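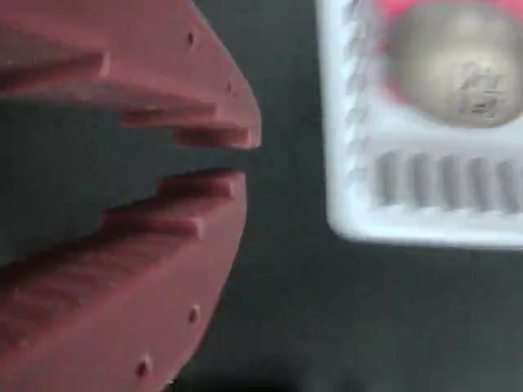

The meeting opened at 9:30 with the demonstration plan for the small-parts task. Kalliopi Grgić chaired. Present were Ville Karppinen, Vratislav Murín, Iulian Ursu and Oskari Saarela (by phone until item 3, then in the room). The notes of the previous meeting were accepted with one correction: the spare wrist cable was ordered by Iulian, not by Ville. Kalliopi asked that everyone use the same names for things in the episode notes from now on. The red fingers with the stepped inner faces are "stepped fingers," the white piece with the coin in it is "the holder," and the side of the holder with the small bumps is "the notched side." Notes that say "tray," "case" or "coin thing" will be changed by Oskari when he cleans up the labels.

1. State of the collection

Ville reported 1223 episodes on the Wetari drive as of last night. This number includes practice runs by new operators, which should not have been copied over. Vratislav asked whether the practice runs can be told apart from the rest. Ville said yes for his own and Iulian's, because they put a P in the session name. The others have to be checked by eye.

Kalliopi does not want practice runs deleted. They go in a separate folder and stay out of training until somebody has watched them.

Action: Ville to move the marked practice runs. Oskari to go through the unmarked ones.

2. Starting positions

Iulian showed playback from the last two sessions. In most episodes the gripper starts directly in line with the holder, with the fingertips toward the notched side. The trained policy does well from that position and poorly from anywhere else. When the holder is turned even a little, the arm goes to where the holder used to be.

Vratislav said this was expected and is the same problem we had with the Furkadia bins. He proposed that the operator turn and shift the holder before every episode, using a printed list of positions so that people don't fall back on the one they like. Ville objected that reading the list slows the session down. After some discussion it was agreed to try a list of 21 positions, taken in order, and then start over from the top.

The operator also has to vary the height and opening of the fingers at the start. So far nearly everyone begins with the tips almost closed. Iulian will add a line about this to the operator sheet.

Agreed: no new episodes from the straight-on start until the other positions have caught up.

Action: Vratislav to print the list and tape it next to the workstation.

3. Finger design

Oskari joined in person. He asked whether the stepped fingers should be kept or replaced by the flat ones from Lappalainen. The steps were meant to catch the rim of a part. Operators like them for thick parts. For a coin they make no difference, as only the tips touch it.

Ville is against changing fingers in the middle of the collection. If the fingers change, the wrist camera view changes too, and the early episodes lose some of their value. Vratislav thought a small share of episodes with flat fingers could help the policy cope with differences between the two stations. Kalliopi decided to keep the stepped fingers for the whole of this round. Flat fingers can be discussed again in December.

Iulian reported that one lower finger at the second station has worn at the tip. A new one will be printed in the same color and material. The screws are to be checked at the beginning of each session, and the check written on the sheet.

4. Failed attempts

There was disagreement on what to do with episodes where the coin is dropped or the fingers slide off. At present some operators discard them and some save them. Oskari said the learning side can use a failed attempt if the operator recovers and finishes the task. An episode that just stops is of little use to him.

Agreed:

Save the episode if the operator recovers without touching anything by hand.
Save it with the label "fail" if the coin leaves the table or the holder tips over.
Discard it only if there was a recording fault.

An episode may run up to 30 seconds. Past that the operator ends it and marks it "long." Vratislav asked for the limit to be shown on the screen. Ville will see if the recording program can do it.

5. Background and lighting

Oskari asked for more variety in the table surface. Everything so far has been recorded on the dark gray one. Kalliopi agreed in principle but wants the positions in item 2 done first. Iulian has two lighter sheets left over from the Fetum work and will bring them in.

The white holder comes out too bright in the overhead camera when the lamp is on full. Exposure is to be fixed at the start of the session and left alone.

6. Operator hours

Each operator will do 7 sessions before the next review. Ville cannot do mornings and will trade with Iulian. Breaks are to be taken between sessions, as tired operators move differently and it shows in the playback.

7. Other business

The label on the backup drive has come off. Ville to replace it.

Vratislav asked who has the key to the parts cabinet. Iulian has it.

The meeting closed at 10:50. Minutes taken by Oskari Saarela from item 3 on, and by Iulian Ursu before that.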